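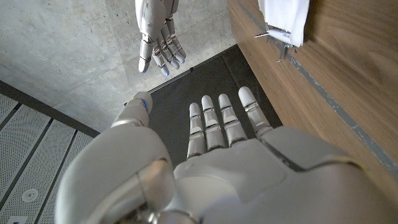
# Chapter 8: Work Surfaces and Mats

Most handling tasks in a household, storeroom or packing area begin and end on a flat surface. Items are set down, sorted, turned, wrapped or folded, and then moved on. The condition of that surface affects the quality of the work and the comfort of the person doing it, yet it receives little attention in many workplace procedures. This chapter considers the selection, positioning and care of work surfaces, with particular reference to the mats placed over them.

Chapter 7 dealt with shelving and the storage of goods between tasks. The present chapter assumes that students are familiar with the terms introduced there, including *reach zone*, *staging area* and *clearance*. Students who have not completed the storage audit should do so before attempting the practical work on page 207.

## Learning outcomes

On completing this chapter, students should be able to:

- distinguish between a permanent work surface and a temporary covering
- select a mat suited to the items being handled
- explain how the colour of a covering affects the visibility of small items
- arrange a surface so that frequently used items remain within easy reach
- prepare a written cleaning schedule for a shared bench.

## 8.1 The purpose of a mat

A mat may protect the surface beneath it, protect the items placed upon it, or mark out the area in which a task is to be carried out. A single mat often serves more than one of these purposes, but the main purpose should be settled before a purchase is made. A covering chosen to protect a polished tabletop will not necessarily stop a glass jar from sliding.

Colour should be considered at the same time. Pale paper, white thread and light-coloured fasteners are easily seen against a dark mat, while dark screws and black buttons may be overlooked. Where both light and dark items are handled at one bench, a reversible mat or a pair of contrasting mats is recommended. Glossy finishes should be avoided under strong overhead lighting.

## Case study: the Hurkthorpe packing room

The packing room at Hurkthorpe was reorganised in March under the supervision of Atieno Mwakalinga. Each bench had previously been covered from edge to edge, and staff had no agreed place for finished parcels. The coverings were replaced with mats 70 centimetres wide, leaving a bare margin on either side for incoming and outgoing goods. Benedetta Leone, who prepared the new bench procedure, also required that mats be lifted and wiped on both faces at the close of each Saturday shift.

As you read Section 8.2, consider which of these changes could be applied in a home kitchen or laundry, and which depend on several people sharing the same bench.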